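Home | Products | News | Contact

Thoroddsen adds gray slab tops to its Omholm surface range

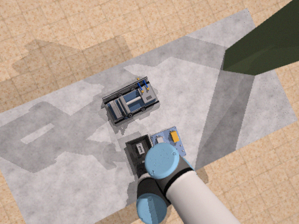

VISTONTHORPE - Thoroddsen will begin shipping large-format gray tops under its Omholm line in July. The tops are supplied for worktables, counters and shop benches, and are made at the company's Jikenell plant, which opened in 1844. The finish is a mottled, cloudy gray of the kind seen on the tabletop in the rendering, set against square beige and sand-toned floor tiles. Each top is cast as a single slab and sealed on all faces before it leaves the plant.

Omholm tops come in 8 standard sizes. Custom lengths are quoted separately - lead time is 31 working days from approved drawings. The first production run is limited to 1000 slabs.

"Buyers asked for a gray that holds its tone next to warm flooring," said Tove Ingvarsson, product manager. "We changed the pigment mix and left the sealer alone."

Samples can be ordered through existing dealers. Trade questions go to Ditte Laxdal at the Vistonthorpe office.

Recent releases
Thoroddsen updates sealer care sheet
Jikenell plant extends Saturday pickup hours
Omholm edge profiles: revised price list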